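Gripper comparison, second round. Same arm, same controller, two sets of fingers — the bare Nemesik pair and the Pisent pair with the mesh pads.

Bare set went 385 cycles on the centre bench before I pulled it. Mesh set is at 300 and still going. Target is 3000 each.

Wrist camera exposure is locked for both. Glare off glossy plastic still needs work. 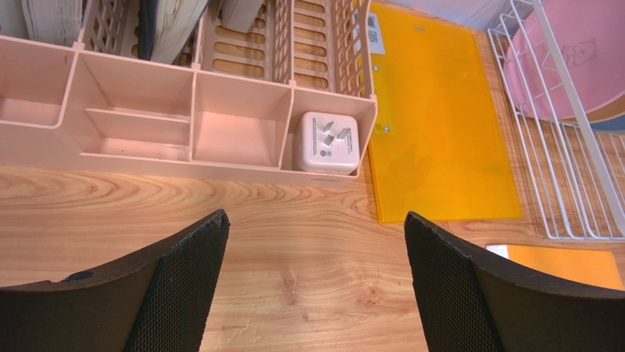 Liltmont, 6 December 2020

Mesh fingers open over the tabletop, short of the pink organizer. Power adapter is in the far right compartment — next pick on the list.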